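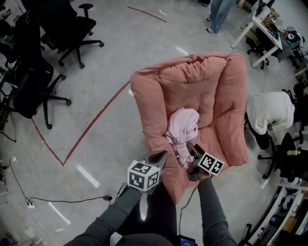 The pink armchair, throw on the seat

Posted by Gunnel Bakke, Sunday

Moving in January and I have to get a big puffy armchair across two states. The mover (Prokari) wants $200 extra for it, and a shared-load outfit called Mivedero says $100 but it could take 13 days. It's 1,050 miles. Has anyone gone the shared-load way? I'm kind of attached to this chair!

Rissanen
I did it with a loveseat last year, similar distance. Mine took two weeks and showed up fine, but I bagged it in plastic myself and taped the seams twice (their wrap is thin). Ask who unloads if the truck comes early, and get the drop-off window in writing. I'd save the hundred bucks, but only if you have something else to sit on.

Ena
just sell it and buy another one when you get there, chairs are cheap in January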